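**Restringing a bead bracelet – elastic or cord?**

**lempi_h**
Hello everyone, I hope somebody can talk me through this before I make a mess of it. My aunt left me a few bracelets and the one I wear most snapped in August, right in the middle of the grocery store (a very kind boy crawled under the potato bins for me!). I've got all the beads in a jam jar and I'd like to restring them myself. The shop in town sold me a spool of Flokley stretch cord, but the lady behind the counter said she'd use plain waxed cotton. Which would you go with for something worn every day?

**Ronaldo Q**
Stretch, every time, and welcome to the board. Pull the cord hard a few times before you put a single bead on it – that takes the slack out, and otherwise you'll have gaps showing inside a week. Surgeon's knot, small dab of glue, let it sit overnight, then tuck the knot into a bead hole. I've made 377 bracelets for our church fair over the years and only had a few come back to me.

**wahyudi_menon**
I'm going to disagree with my friend Ronaldo, as I usually do. Elastic gets tired. It's fine for a fair, where somebody pays a little and enjoys it for a summer, but for something that belonged to your aunt I'd use waxed cotton with a sliding knot. It costs you an extra ten minutes and you can loosen it to get it over your hand. Also, glue goes hard and scratchy, and I've seen it stain pale wood.

**Ronaldo Q**
The glue only stains if you drown it, Wahyudi. And sliding knots catch on every sweater I own. But fine, we've had this talk before and we'll have it again.

**kurnia.k**
Could I ask what the beads are made of, Lempi? If they're wood, check the holes first. Old ones can be rough inside and they'll saw through either kind of cord. I roll up a little strip of fine sandpaper and twist it through each one. It's slow going, but I put the radio on and it's a pleasant evening.

**lempi_h**
They're wood, yes, and now that I hold one up to the lamp the hole is quite ragged on one side. That may well be what did it! Would oil help afterward? I have some Orkulard in the cupboard from doing the cutting boards.

**kurnia.k**
A tiny bit on a rag, and let them dry a good two days before stringing. Oil and elastic don't get along.

**wahyudi_menon**
Another point for cotton.

**lempi_h**
All right, I'm going to sand first and then try the cotton, with apologies to Ronaldo, and I'll save the stretch cord for my niece. I'm after this sort of look, simple and all one color:
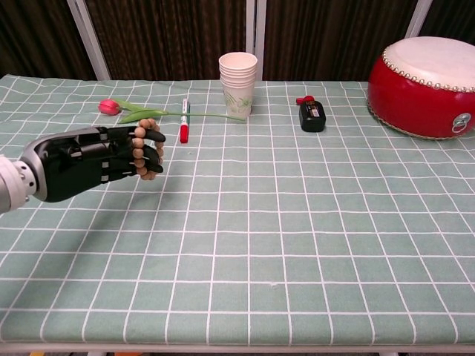
*Round light brown wooden beads, with a pink tulip on the tablecloth*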